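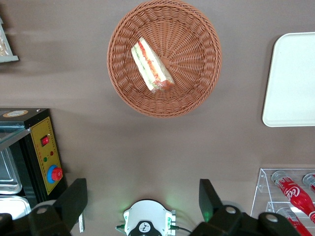

Cell 4 notes, for anyone who covers a shift on the food table at Loltgate. I've been getting the same questions by message, so I'm putting the answers in one thread.

The job is simple. The arm takes a sandwich out of the wicker basket and sets it on the white tray. Most of what goes wrong is in how the table is laid, and very little of it is the arm.

Start with the basket. It goes straight ahead of the gripper at its home position, with clear table between the two. If you have to reach over the basket to get at the wrist, it's too close.

One sandwich wedge in the basket, laid on its side at a slant. We tried standing them up in August. The fingers pushed them over before they closed.

Tray goes to the right of the basket with a gap. Empty, wiped, flat. A crumb under one corner is enough to make it rock when the arm lets go.

The black machine stays on the left. Keep the yellow panel facing the middle of the table so the red stop button is easy to get at. Yolotzin Zepeda turned it the other way once to clean behind it and we all walked past it for half a shift.

That red button stops the machine it's mounted on. It does not stop the arm. The arm has its own stop on the post by the door. Learn both before you run anything.

Drinks rack stays at the right front, bottles lying down, caps toward the back left. The rack is clear, so check it with your hand as well as your eyes. I've bumped it twice with a sleeve.

Now the gripper. Before the first run, open and close it with nothing in it. Both fingers should arrive together. If one lags, look at the pivot bolts first. Snug is fine. Tighter than snug makes the finger drag.

Wipe the fingers with a damp cloth, then a dry one. Tomato and sauce get into the linkage and set like glue by the afternoon. Do the inside faces and the tips. Don't spray anything at the wrist.

Cables: they come out of both sides of the wrist. Run the arm by hand to the basket, then to the tray, and watch them the whole way. They should follow without pulling. If one catches, move the arm back the way it came. Don't tug the cable.

Green lights on the wrist mean it's powered and ready on our setup. If they're any other color, leave it alone and call Facundo Carrasco.

Grip force for bread is its own setting, saved under Elum. Don't borrow the one for the bottles. You'll get a flat sandwich and lettuce on the table.

Count goes on the sheet at the end of the shift. We were at 166 picks when I handed over. Fingers come off for a full clean at 1,000, or sooner if they feel sticky.

Spare pivot bolts are in the Ojeda drawer, second from the top. If you take the last 2, write it on the lid.

Last thing, park the arm at home with the fingers open. Morning shift checks them before they power up.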